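February 2023
by Seema Bisht

The quote from Duvau came back last week and I have been going through it line by line. We asked for one arm, one gripper and a wrist camera for sorting and packing drinks. The arm is the big number, but it was the easy one to decide on. The small parts take longer.

Spare fingers are a good case. Skukier sells them at 656 a pair, and the first quote left them off. I put two pairs back in. Ye-ji Chae wanted more, but I would like to see how fast they wear before we tie up the money.

Then there is the stuff that gets handled. A white plastic basket costs very little, and so do cans of Fanta and Sprite, but I still gave them their own line - last year they came out of petty cash and the receipts were a mess.
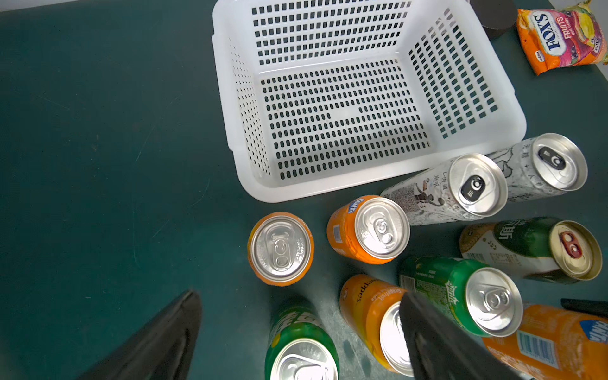 Should you buy the service plan along with the arm? I would wait. Ours can be added up to 100 days after delivery, and by then you know how many hours a week you run it.

Training is still open. Anier offers 5 days on site, and Cha has a shorter course we would have to travel for. Ye-ji is asking both for dates in July.

I also moved the table out of the equipment budget and into furniture. It went through without a question. The power outlets are a separate job, and I am waiting on a price for those.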